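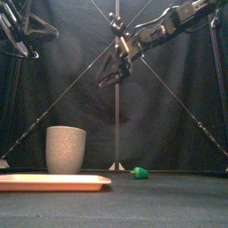 Who can borrow from the Kustgate Toy Library?

Any household in Fuvstead or the villages nearby can borrow, with or without children living at home, and the first year of membership is free of charge.

Kustgate Toy Library opens its second branch in Fuvstead

For immediate release

The Kustgate Toy Library will open a second branch in Fuvstead in November. The new branch is on the ground floor of the former post office in Mill Lane, next to the pharmacy, and it will lend toys, games and puzzles for children from birth until the age of eleven.

The library was started in Kustgate by Pushpa Maurya, a former nursery teacher, who at that time lent out the toys of her own two sons from a cupboard in the parish rooms. Today the collection has 792 items and 275 member families. Last year, 554 loans were made to families who live in Fuvstead and had to take the bus to Kustgate and back, often with a large box on their knees. This was the main reason to look for a room in the town.

"We had a family who borrowed the wooden garage three times, and each time the father carried it on the bus," said Pushpa Maurya, who is the director of the library. "The drivers know him now. I am glad that he will be able to walk home with it."

How the lending works

Members can take up to seven items at one time and keep them for four weeks. A loan can be made longer by telephone or at the desk, if no other family is waiting for the same item. Toys are searched and reserved through Tatus, the same catalogue that the Kustgate branch already uses, so a toy from one branch may be ordered to the other. The van goes between the two branches every Monday, and reserved items are ready from two o'clock in the afternoon.

There are no fines for late return. If a piece is lost, the family is asked to tell the desk, so that the box can be marked before it goes to the next home. Many lost pieces are found later under a sofa and are brought back in an envelope. For this purpose there is a letter box in the door of the Fuvstead branch, which can be used when the branch is closed.

Electric toys are lent without batteries. Ride-on toys and the big dolls' house can be borrowed for two weeks only, as there is always a list for them.

What is on the shelves

At the opening, the Fuvstead branch will have its own stock of building sets, jigsaw puzzles, board games, musical instruments, dressing-up clothes and pretend food. The last group is the most borrowed one in Kustgate. Elias Issa, who will manage the new branch, believes that the reason is simple.

"Parents are cooking and the child wants to cook also," he said. "With a basket of vegetables the child can be in the kitchen and do the same work on the floor. My daughter made me a soup every evening for one winter. I had to eat all of it, and then I had to eat the real dinner." 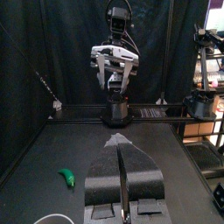
A green toy chilli pepper on a black tabletop.

The pretend food is sorted by size before it is lent. Small pieces go into boxes with a red label, which are for children over three years, and the larger pieces go into boxes with a yellow label. Every item is washed or wiped when it comes back, and it rests one day on the drying shelves before it is lent again. Items with a crack or a loose part are taken out and repaired if possible.

Repairs are done by Raed Kassab, a retired joiner from Fuvstead, who will have a bench at the back of the new room. He is at the branch on Thursday afternoons and will also look at toys which belong to families, as long as they are small enough to be carried in. There is no price for this, but he asks people to bring all the broken parts, also the very small ones.

Play mornings

Twice a week there will be an open play morning from half past nine until half past eleven. Families can come without booking, and it is not necessary to be a member. Tea and coffee are served at the long table, and there is a place to warm up a bottle. Pushchairs can be left in the passage behind the entrance. The room has one step at the front door, and a ramp is kept inside for wheelchairs and double pushchairs. Please ring the lower bell.

Grandparents and childminders have asked for a separate hour, and this will be tried after the winter holidays. The library would also like to hear from people who can read stories in other languages. At the moment there are readers for Arabic, Hindi and Polish.

Support for the new branch

The shelves, the lighting and the first year of rent are paid by Geagea, a family-owned bakery with shops in both towns. Funmilayo Ekpo, who is responsible for community work at Geagea, grew up in Fuvstead, three streets away from the old post office.

"I used to buy stamps in this room with my grandmother," she said. "The counter is still there and we asked them to keep it. Children can play shop on it and it is the right height, if they stand on the box."

Membership is free for the first year and after this costs the same as in Kustgate. Families who find the fee difficult can speak to the desk in confidence, and it will be removed without any form.

Donations of toys

The library accepts toys in good condition at both branches during opening hours. Games and puzzles should be complete. Soft toys cannot be taken, with the exception of hand puppets that can be washed at sixty degrees. Please do not leave bags outside the door, because the rain comes in from that side of the street.

Opening day

The Fuvstead branch will be opened on a Saturday at ten o'clock in the morning, with music from the pupils of the town's primary school and bread from Geagea. New members can register on the same day and take their first toys home. A proof of address is needed, for example a letter or a bill.

Notes for editors

Pushpa Maurya and Elias Issa are available for interviews in the week before the opening. Photographers are welcome at the opening, but they are asked to come to the desk first, so that parents can say if their children may be photographed.

Press contact: Elias Issa, Kustgate Toy Library, Fuvstead branch, Old Post Office, Mill Lane, Fuvstead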